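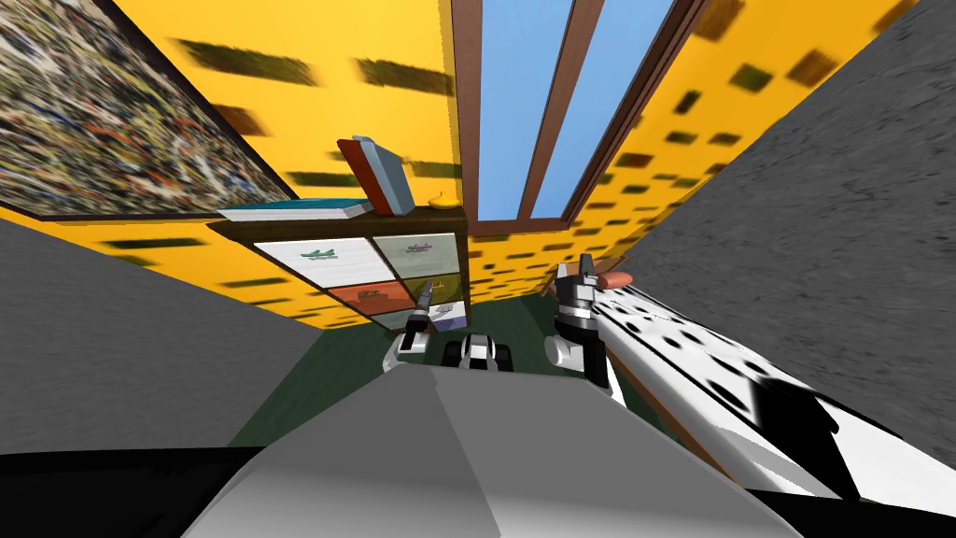

Clyde Schumacher had been up since five on the Saturday we spoke, and he was on his second pot of coffee and very happy to talk about grippers. He has been comparing them for Kavum since the spring, nearly all of it in simulation, and he apologized in advance for going on. I told him to go on.

"People hear that you test robot hands and they picture a workshop with grease on the floor," he said. "I have a desk and a good chair. My robot lives in a bedroom with a yellow wall and a cabinet full of colored drawers, and I send it in there all day long."

The bedroom is one of 57 rooms in the set he uses. He likes it because it's busy. There are books on top of the cabinet, patterns on the wall and spots on the bedspread, and he feels that a camera that can cope with all that will cope with most people's houses. (His own, he admits, included.)

The two grippers he has spent the most time on are the Memgate and the Stiron. Each one gets 400 runs per room, with the same arms and the same controller, so that only the fingers change. I asked him which was better, which I suppose everybody does, and he laughed for quite a while.

"The Stiron is the one I'd want for drawers," he said. "It's slim, it gets in close, and it doesn't bump the drawer next door. But you ask it to pick up a book lying flat and it sort of paws at the thing. The Memgate is slower and I used to grumble about it every day, and then I looked at the books and it was ahead by 7 points. So I stopped grumbling. Mostly!"

Cameras are a sorer subject. He moved the head camera twice in November, lost a week each time, and ended up close to where he'd started. With two arms up in front of the robot, he said, there is always something hiding behind a wrist, and he would rather have a slightly worse picture from a better spot.

Next comes the real hardware, over at the Greenberg lab, where he has been promised 600 hours on a two-armed machine. He's looking forward to it, though he is a little nervous about friction, a thing he says no simulator has ever gotten quite right for him.

"A real drawer sticks," he said, getting up to see about the coffee. "I've got one in my kitchen I can't open myself."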